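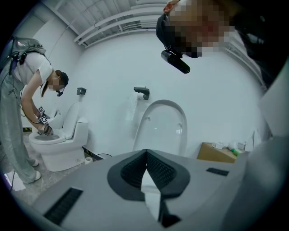 Words: M. Pintér

How to start a street watch without becoming the street's problem

Most watch schemes begin the same way. A shed gets broken into, everyone is furious for a fortnight, and then the clocks change and the furious people find other hobbies. We began ours in Cavstead in April and it's still going, so I'm passing on what worked.

Start small. Our patch is 20 houses, one side of Husa Lane and the bit round the corner. I had wanted the whole estate, all 300 front doors of it, until I tried walking round with leaflets in the rain.

Step one: ring the non-emergency police number and ask who looks after your area. Do this before you print anything. They may already have a scheme on the books that fell asleep years ago, and waking it up is far less work than starting afresh.

Step two: knock on doors. Leaflets go straight in the recycling (I ordered 700 and still have most of them, if anyone needs to light a stove). Go early in the evening, say where you live, and ask what bothers people. On our lane it was dark alleys and parcels left on steps. I'd been all set to talk about burglars.

Step three: find 2 people to run it, living at different ends of the street. One goes on holiday, the other answers the phone.

Step four: agree what the group chat is for. Ours has a short list pinned to the top:

Crimes in progress go to 999, then to the chat.
Say what you saw, including the time and which way they went.
No photos of strangers.
Lost cats are allowed. Bin complaints are not.

Step five: fix something people can see. We got the lamp by the Katomwood path mended after four emails and a very polite phone call. More neighbours joined that week than in the whole month before.

Meet twice a year, indoors, with biscuits, and finish within the hour. Put the next date in before everyone finds their coats.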